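Rakthorpe Worktop Oil, 1,000 ml

A plain hard-wearing oil for oak, beech and other kitchen timber. Smells faintly of cricket pavilion for a day, then of nothing.

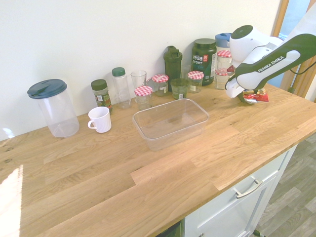
One tin covers most kitchens with two coats, and three if you believe in thoroughness. Oak drinks the first coat and sulks over the second. Pale planks and darker ones, like the honey and amber mix in this counter, will both deepen a shade. Knots stay knots.

Drying time: 5 hours between coats. Longer in a damp July.

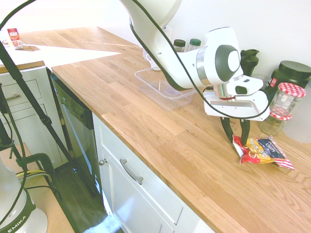
Leave the surface alone overnight before putting your life back on it. After that it can cope with a mug, a few jars and a bag of chips, and crumbs wipe off with a barely damp cloth. Re-oil when water stops beading.

Also in 4,000 ml, for the Wundside range and other large ambitions. Finish: clear satin. Brush not included.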